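Home Tech | Features

The old tower under the desk

Every house in Purkton seems to have one. A desktop from some years back, shoved under a desk, fan going like a hair dryer. Mine cost $547 new and I was ready to dump it. Then a shop quoted me $751 for a replacement. So, screwdriver.

Side panel off first. Power cord out before that, obviously. Dust everywhere, teh gray felty kind. I took it outside with a can of air and came back in sneezing.

Then you just look for a while. Cables go where they like in these old cases, over the drive, across the board, and half of them you'll never need to touch. Take a phone picture before you unplug anything. I didn't, the first time. Lost an evening to one little plug.
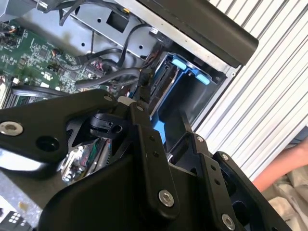 Green motherboard, a tangle of black cable, and the hard drive in its blue caddy.

The drive is the easy win. Mine had 2,904 photos on it, none backed up. Copy first, swap second. Caddies with release tabs are a gift, no tiny screws to drop into the works.

Memory next, if you've got slots going spare. Push till it clicks, both ends. Harder than feels polite.

Total time, 3 hours with a sandwich. It boots quicker now and the fan has calmed down alot. Still ugly. Back under the desk it went.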